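Avness Teleop Kit review: two months of driving a simulated arm by hand

Posted August 9, 2020

I have been using the Avness kit since early June, mostly in the evenings, to record demonstrations for a simulated arm. I paid for it myself. It cost more than I wanted to spend and less than the other kit I looked at, the Skesport, which needs a base station bolted to a wall and a room I don't have.

The short version is that the hand controller is good, the recording software is decent, and the scene package is uneven. If you already have your own scenes you can skip the last part of that sentence.

What comes with it

The box has a hand controller, a cable, a foot pedal and a card with a license code. The controller is a short stick on a heavy base. It moves in all the directions you would expect and twists. A trigger under the index finger closes the gripper. There are 4 buttons on the side, and I use two of them. The pedal is a clutch: press it and the stick stops driving the arm, so you can bring your hand back to a comfortable position and carry on from there.

The software is a separate download. It took most of an evening to get going. The installer wants an older graphics library than the one I had, and the error message it gives is only a number. The answer is on page 3 of the troubleshooting guide, under a heading that has nothing to do with graphics. Once that was done it ran without trouble and has kept running since.

Driving

You fly the arm from a gripper view, a side view, or both together in a split window. I started with the side view. After a week I switched to the gripper view and have mostly stayed there. For approach moves it is much easier to judge whether the fingers are lined up with something when you are looking past them.

The cost is that you lose the room. Get close to any big flat surface and it takes up the middle of your view, and you are left working from whatever shows on either side of it. Depth is the main problem. A plain dark surface gives you almost nothing to go on, and the kit has no depth readout in the default layout. You can add one under Panels, Extra, Distance. It should be on from the start. 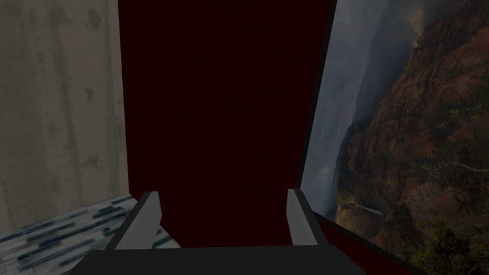

Keir MacKinnon wrote in to disagree about the readout. With it turned on, he found that he stopped watching the fingers and started watching the number, and his approaches got slower and more jerky. He leaves it off, scales the motion down before the last stretch, and says the policy he trained on those recordings was smoother for it.

I tried it his way for a week. He has a point about jerkiness. My velocity traces were cleaner with the readout hidden, but I also bumped into things more often and threw away more takes. I have settled on leaving it on while I learn a new scene and turning it off once I know where things are. Anyone who records a lot in the same scene will probably end up closer to Keir than to me.

The motion scaling he mentions is the best thing in the software. At full scale, your hand and the gripper move the same distance. At quarter scale, a large hand movement gives you a small, careful one at the gripper. You can bind it to a side button, and I would do that before recording anything. Switching scale in the middle of a take is recorded as an event in the log – useful later, when you want to find the precise part of each demonstration.

Rotation is less good. The twist axis has a small dead zone in the center and then comes in harder than it should. I softened the curve in the settings and it improved, though I still overshoot. On tasks where the gripper has to turn to match a handle I do the turn early, well clear of everything, then clutch and approach straight.

Recording

Hold the red button for a second to start a take and again to stop. Each take saves the stick input, joint positions, gripper state and both views. Afterward you get a simple page where you mark it keep, discard or unsure. I like that third choice more than I expected. My habit is to mark quickly on the night and go through the unsure ones on the weekend.

I have 133 kept takes so far. Loading them into a training script was easy. The files are plain, the field names make sense, and the timestamps line up. I had been using Moncrieff's free recorder before this, where the two video streams drifted apart on long takes and had to be corrected by hand. I have seen no drift here.

There are two things I would change. You can't trim the start of a take inside the program, so the second or so where you are getting your hand settled is in every file unless you cut it yourself. And a discarded take is deleted at once, with no way to get it back. I lost a good one that way in June by hitting the wrong key. Failed attempts can be worth keeping too, especially the ones where you miss and recover, and the software should at least offer a folder for them.

The scenes

The kit includes a license for the Jullireck scene pack. The surfaces are where the effort went. Walls and floors have believable textures, and big photographic images are used on some surfaces, which gives a camera-based policy plenty of variety to deal with. If you want your policy to cope with busy backgrounds, that is helpful.

The lighting is the weak part. Several of the scenes are too dim, and dark objects go nearly black up close. You can raise the ambient light in the scene file, but there is no slider for it while you are driving. I edited the files I use most and left the rest alone. Keep copies of the originals, because an update in July wrote over my changes.

Collision is approximate in places. In two of the scenes I found an edge where the fingers stop a little short of what you can see. It doesn't ruin a take, but a policy trained there will learn to stop short as well.

Comfort

An hour is my limit. The base is heavy enough to stay put, but the stick sits high, and my wrist complained until I put a folded towel under my forearm. The pedal slides on a hard floor. Rubber feet from the hardware store fixed it.

The trigger is on or off, with no in-between. Fine for picking up blocks, not so fine for anything you want to hold gently. Avness lists an analog trigger as an add-on and I may get it, although it should have been in the box at this price.

Support

I wrote twice. The first reply, on the installer problem, came the next day and pointed me to the page I had already found. The second was on the twist curve and took nearly two weeks, but whoever answered had clearly used the thing and sent me a settings file that was better than mine. That is the one I'm using now.

Would I buy it again

Yes, for the controller and the recorder. If you only need a few dozen demonstrations of a simple pick and place, a game pad and a free recorder will get you there and you can put up with the rough spots. Past that point the clutch and the scaling save a lot of time, and my later takes are noticeably cleaner than anything I managed with a game pad.

Score: 4 out of 5. I took the point off for the on/off trigger and the deleted takes.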